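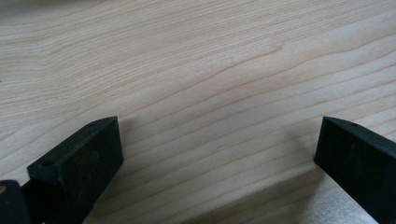
Unnur Briem had the old pads on by half past seven. The new ones were still in their bag on the windowsill, and the form said old pads first, so she did it that way.

The form had come from Rostura, who made the pads. It wanted 160 grips for each set, with a mark out of five for slip and a line for remarks. Renato Troncoso had looked at it the day before and written "fine" in the remarks line of every page, to save time later.

"You can't do that," she said when he came in.

"It'll be fine, though."

She printed it again. He made the coffee and stood at the keyboard, and she took hold of the handles and began. Close, lift, hold, put down, open. After each one she said a number and Renato typed it. Three. Three. Four. The forearms went before the fingers did. She had forgotten that from the spring, when they did the Akix set and she couldn't turn a door key for two days.

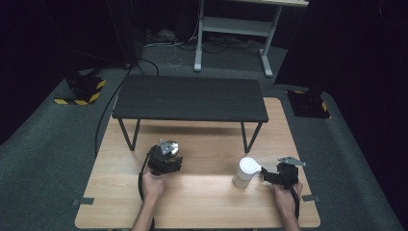

At grip 36 the left side began to lag. It wasn't much. She closed her hand and the jaw came after it, like someone answering a question a little late.

"Did you see that?"

"I was typing," said Renato.

She did it again and it was all right. She did it ten more times and on the last one it lagged. He wrote it down, and then he rang Shih-chieh Lo, who had built the left one and was on a train to Drillden. The line kept dropping. What they got from him was the word "spring", the word "no", and something about not tightening it any further.

"Was that no to the spring?" Renato said.

"I think it was no to us."

They tightened it by a quarter turn. The lag went away, and neither of them put that on the form.

Ingvar Thygesen came down at eleven. He paid for the room and liked to be told things in order. Unnur told him the old pads had come out at mostly threes and that they were about to change over. He asked which set she would buy. She said she hadn't tried the new ones yet.

"But if you had to say."

"I'd say I hadn't tried them."

He nodded as if that were an answer and stayed to watch.
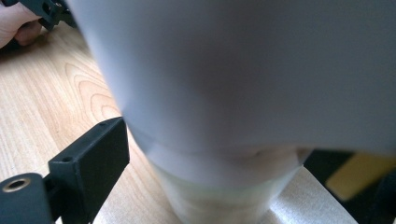 The new pads were softer. She could tell by the second grip, and by the twentieth she had stopped liking them. They held well enough, fours and some fives, but they were slow to let go. She opened her hand and there was a small drag before the thing came free. There was no box on the form for letting go.

"Put it in the remarks," said Ingvar.

"It's one line."

"Write small, then."

She did the rest without talking except for the numbers. Renato's phone rang twice, Shih-chieh's name on it both times, and he turned it face down. When she had finished she sat on the floor with her back to the wall and opened and shut her fingers.

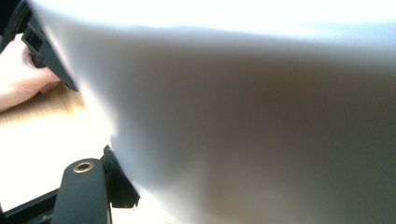
So which set was better, the old or the new? The new pads slipped less and the old ones let go more cleanly, and for the work Ingvar had in mind she would have kept the old.

She told him so. He had already ordered the new ones -- 662 pairs, at a good price, at the end of September. He said it kindly. Renato went over and turned his phone the right way up.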